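4.2 Changes at the returns desk

Before February, two clerks at the Leris counter in Salinas checked every returned card wallet by hand. The job meant opening the cover, turning each plastic sleeve and looking for cards left behind. The two-armed cell took over the turning. The clerks kept the decisions.

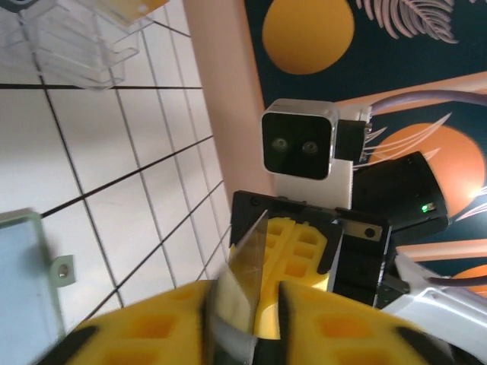
Kartini Latuheru, the senior clerk, told us her hands hurt less but her eyes were more tired. A full tray held 20 wallets, and she now watched the cell work through it.

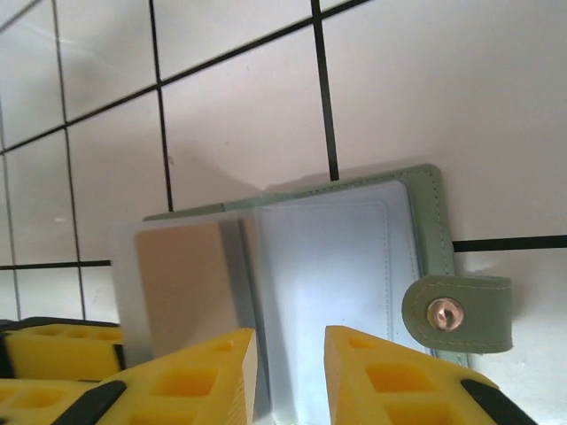

Figure 2. Handling a wallet at the cell.

Staff disagreed over which items should go to the cell at all. Thin sleeves caused most of the arguments. With a wallet like the green one in Figure 2, where the sleeves are frosted and a tan card shows only dimly through the front one, clerks wanted the final look to be theirs.

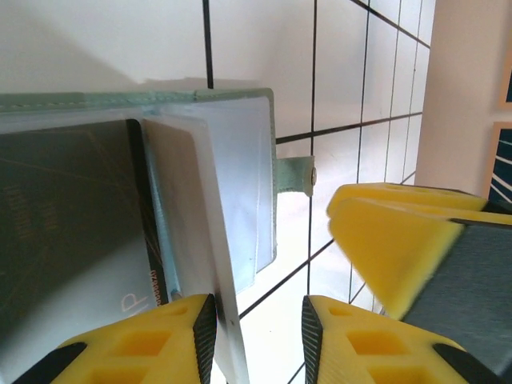
Slamet Sutanto, who ran the shift, logged 125 requests for a second check in the first month. He had no spare staff for them, and the clerks did most of these checks at the end of the shift.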